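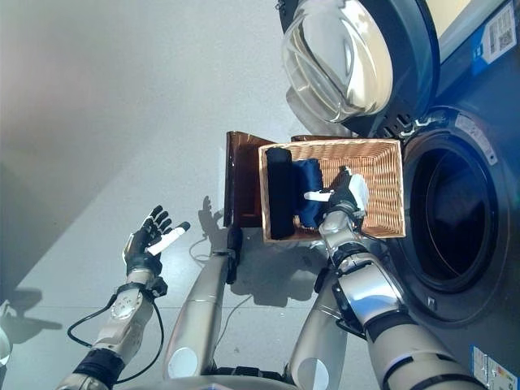 3 min read

List: shared-laundry-tech
Subject: Re: Fill valve closing late on the Allby machines
From: Viktória Katona
Month: April

Jarmo Miettinen wrote:

> We have 8 front loaders at Helovby on one cold supply. Since the
> booster pump was replaced, three of them overfill on the second
> rinse and then drain and retry. The controller logs a level fault
> but clears it on the next fill. Cycle counts on the three are all
> under 1,188. I have swapped the inlet valve on one machine with no
> change. Is there a known problem with the valve, or should I be
> looking at the pressure switch?

Jarmo,

I would leave the valves alone for now. A valve that closes late because of wear or grit does it on every fill, including the main wash. Yours only misbehave on the second rinse, and the swap made no difference, so the valve is probably doing what it is told.

The level sensor on this series reads air pressure in a small tube that runs from the sump up to the switch. If the tube holds a little water, the reading lags behind the real level. On the first fill the drum has been standing empty and the tube has had time to clear. By the second rinse it has been through two drains in quick succession, and a partly blocked air chamber will not have emptied fully. With the old pump the fill was slow enough that the lag did not matter. With the new one the water gets past the set point before the switch catches up.

We had the same fault at Clokcombe. What I did there, in order:

1. Isolated power and water, took off the top panel and pulled the tube from the switch.
2. Blew gently down the tube toward the sump. On the bad machines there was clear resistance, then a gurgle. Do not blow toward the switch, it will damage the diaphragm.
3. Removed the air chamber and cleaned it. The blockage was a gray paste of undissolved powder and lint, mostly at the lower port.
4. Refitted the tube with no low spots. One had sagged behind the counterweight and was holding water by itself.
5. Ran a rinse-only program twice in a row and watched the level on the second one.

After that I logged 102 cycles across the repaired machines and had no level faults. Before the work, the same machines had logged several a day.

Two other points. Check the static pressure at the manifold with all machines idle, and again with four filling together. If there is a large difference, a pressure-reducing valve on the common supply is worth fitting whatever you find in the tubes. Also look at dosing. Krūmiņa posted a note here a while ago on powder residue in soft water areas, and the amounts printed on most packs are too high for a short cold program.

The air chamber is part 879 in the older parts list. I do not know if the number carried over to the current one, so compare the port diameter before you order.

If the tubes turn out to be clear, send the fault log with the fill times and I will compare them with ours.

Viktória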